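# How to catalog a home science fiction film collection

Updated 2024-11-07

This guide covers sorting, naming and logging a mixed shelf of science fiction films: discs, tapes and digital files. It assumes you own more titles than you can remember and have bought at least one of them twice. My own list stands at 1,289 entries, and the method below is the one I settled on after the first version fell apart.

You need a spreadsheet program, a pack of small removable labels, and a free weekend. A barcode scanner helps with newer discs. It does nothing for tapes, most imports, or anything from a small label like Jelano, whose early releases shipped without barcodes.

## Step 1: Decide what counts as one entry

Pick one rule and write it at the top of the sheet. The two usual choices are one row per film or one row per physical item.

I use one row per version of a film. The theatrical cut and the director's cut of the same title get separate rows. Two copies of the same cut share a row, with the number of copies in its own column. A box set is split into its films, and the name of the box goes in the Notes column.

Television is harder. A miniseries gets one row. A full series gets one row per season. Pilots that were released separately as features get their own row.

## Step 2: Set up the columns

Start with these:

- **ID**: a plain number, never reused
- **Title**: as shown on screen
- **Original title**: only if different
- **Year**: first public showing
- **Version**: theatrical, extended, TV edit and so on
- **Running time**: in minutes
- **Format**
- **Copies**
- **Location**
- **Notes**

Don't add a column for genre yet. Once you start deciding whether a film is space opera or first contact, an hour goes by and you have entered four discs. Fill that in on a second pass.

Use the title on screen even when the box says something else. The space station picture *Irkov* has been sold under three English titles, and the only one that stayed the same across my copies was the one in the opening credits.

## Step 3: Enter the first shelf

Take one shelf down at a time. Enter every item, put the ID on a removable label on the back of the case, and return the item before you touch the next shelf. Leave the order alone for now.

Check the disc inside the case as you go. If it's the wrong one, write "disc missing" in Notes and keep moving. Most strays show up a few shelves later. 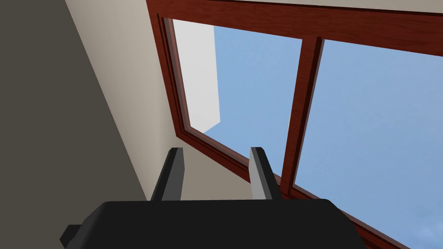 Save the file at the end of each shelf under a new name. I add a number to the end of the file name and delete the older ones once the whole collection is in.

## Step 4: Deal with running times

Running times catch most of the mistakes. A film that lists 118 minutes on the box and plays at 113 may be a different cut, or it may be a PAL transfer, which runs about four percent fast. Multiply the PAL time by 1.04 and see if it matches the listed time. If it does, it's probably the same cut.

If it doesn't, look at the first and last reels. Distributors who trimmed science fiction films for television often took out opening narration or shortened the effects sequences near the end. My tape of *Vörös* has no narration at all and starts with the landing.

Write the time you measured, not the one on the box. Put the box time in Notes.

## Step 5: Fix the sort order

Sort by Title and read down the list slowly. Look for:

- leading articles ("The," "A") that put titles in the wrong place
- accented letters, which some programs sort after Z
- sequels with Roman numerals, which sort badly after eight
- the same film under two titles

For the first three, add a column called **Sort title** and type the version you want to sort by. Leave the real title alone. For the last, compare year and running time before merging anything.

## Step 6: Shelve to match

I shelve by format, then by sort title. Tapes go on the bottom because they are heavy. Leave a gap at the end of each shelf so that one new purchase doesn't push everything along.

Digital files follow the same pattern. Name each one with sort title, year and version, for example `Plurititz 1974 theatrical`. Skip punctuation in file names, as it can cause trouble when you move files between systems.

## Step 7: Keep it current

Enter new items before they go on the shelf. I keep a small box by the player for anything without a label, and when there are 6 in it I sit down and enter them.

Every November I print the list and check it against the shelves. Last time there were 2 entries I couldn't find. One was in the player.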